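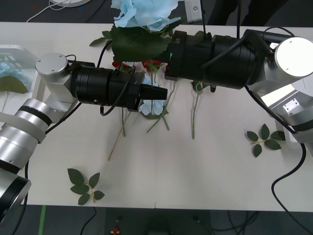

The Palville parking levy: your questions

What is being proposed?
A yearly charge on every off-street parking space in the centre of Palville, paid by whoever owns the space. Council calls it a congestion levy. We'd call it a tax until someone shows us the congestion.

Who would pay?
On paper, owners of sites with more than six spaces. In practice, leases in this town usually pass charges on, so expect shopkeepers to see it in their outgoings and shoppers to see it at the till.

Does it apply to my driveway?
The draft says no. It also lets council change the threshold later without going back to a public vote, and we'd like that clause gone.

Where did the figures come from?
A report by the consultants Mavora. It claims traffic would fall by 11 per cent. The working behind that number hasn't been released. We asked for it in March and were told it was commercially sensitive.

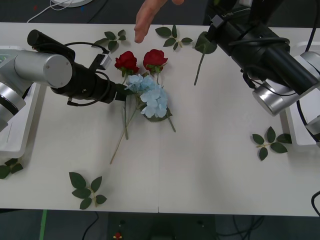 Did anyone else look at it?
Brutel was paid to review the report. Its review runs to seven pages, and most of those repeat the summary. The Tsakiris building, the biggest car park in the centre, isn't mentioned once.

Where will the money go?
"Transport improvements." We can't find a list. The last levy sold on that promise ended up in general revenue, and we've seen no wording that would stop it happening again.

Isn't this better than higher rates?
Maybe. Council hasn't said rates will stay put if the levy goes through, so don't assume you're choosing between the two.

How do I object?
Write to council within 30 days of the notice going up. Use your own words, as form letters tend to get counted as a single submission. Ask for a written reply, and keep a copy of what you sent.

Is there a public meeting?
One, on a Tuesday at 2 pm, when most people who'd pay for this will be at work. We've asked for an evening session as well and are still waiting for an answer.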